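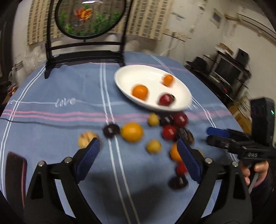
*Texto: Valtteri Kuusisto · Revisión técnica: Kathleen Corrigan*

# Recristalizar un sólido sin perderlo por el camino

Partimos de un producto crudo, beige y con peor aspecto que el del manual. El disolvente será etanol; si el tuyo pide otro, cambia los volúmenes y conserva la paciencia.

## Disolver

1. Pesa 830 mg de crudo y pásalos a un Erlenmeyer. En vaso de precipitados también se puede, pero el etanol se te irá a la campana.
2. Añade 4 ml de etanol y calienta en baño de agua a 60 °C, agitando.
3. Si queda sólido, agrega etanol caliente gota a gota. Gota a gota quiere decir eso - el chorrito generoso es la causa de casi todos los correos que recibo en junio.
4. ¿Hay algo que no se disuelve ni a la de tres? Será impureza. Filtra en caliente, con el embudo precalentado.

## Enfriar

Deja el matraz tapado sobre un corcho hasta que alcance la temperatura ambiente. Luego, baño de hielo. Si al cabo de dos horas no hay cristales, rasca el vidrio con una varilla o siembra con una pizca del crudo que, por supuesto, guardaste.

## Filtrar y secar

Büchner, vacío y dos lavados cortos con etanol helado. Kathleen prefiere uno solo y tiene mejores rendimientos que yo, dato que ella misma me pidió incluir.

Seca hasta peso constante y mide el punto de fusión antes de tirar las aguas madres.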